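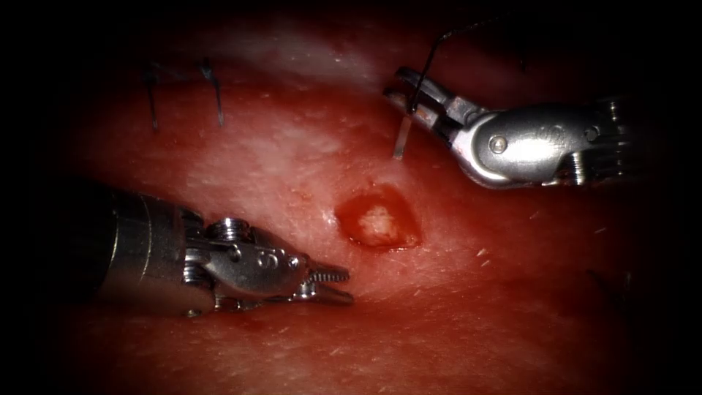

Needle driver right, grasper left. Two stitches already in, at the upper left.

Thursday, gone seven, and the kettle at the Romar workshop has tripped the breaker again. Third bench from the door. The Jovska is up and homed, both arms, and the talk is all about string.

Well, suture. Black, thin, a pain to pick up. The Jovska is a two-armed suturing rig built in a shared workshop by people with day jobs, evenings only, and it has been going since February. Budget: 213 quid for the first arm's drive box, rather more for the second, and after that they stopped writing it down.

Start with the drive box. Four motors to an arm, each pulling a steel cable over a pulley, each cable wanting to be tighter than it is. Kondberg motor boards, bought as a job lot of 11, two dead on arrival. The case is ply offcuts from the bin by the bandsaw. The control handles are a Wibisono kit meant for model cranes, stripped down and fitted with new springs. They feel odd for ten minutes and then you forget.

Cable tension is the whole job. Too slack and the wrist wanders when you ask for a small turn. Too tight and the motor hums, warms up, gives up. The group settled on a fishing scale hooked to the cable end, a pencil mark on the spool, then a long wait while everthing settles. Then do it again.

Software next. The first version copied your hands one to one. Hopeless, every wobble came through. Now the hand moves a lot and the tip moves a little, and a filter takes out the shakes. Lag was 300 milliseconds on the old laptop. On the new one it's down to 46, and you can work with that. 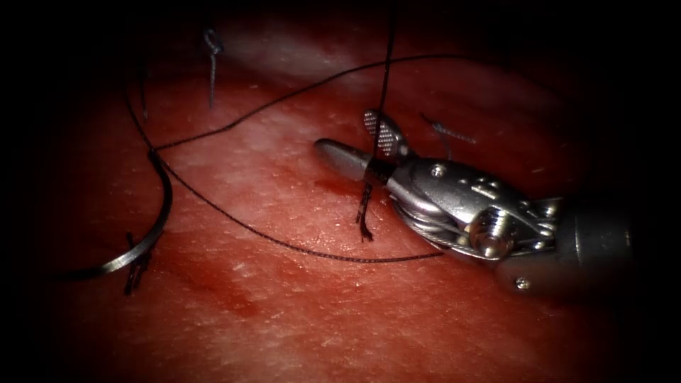 Thread wrapped at the base of the lower jaw, curved needle off to the left.

Knots are where the evenings go. Wrap the thread round the jaws, reach for the tail, pull through. Easy with fingers. With the rig you have no feel at all, so you watch how the thread lies and guess at the pull. Too short a tail and it's gone. Too long and it gets under the wrist.

Next up is a foot pedal, so you can park the arms and shift your hands without dragging the tips about. There's one on the bench, half wired, made from a sewing machine pedal. After that, some sort of force reading off the motor current. Opinion is split on wether that will ever be good enough.

Bench is booked till ten. Bring your own mug.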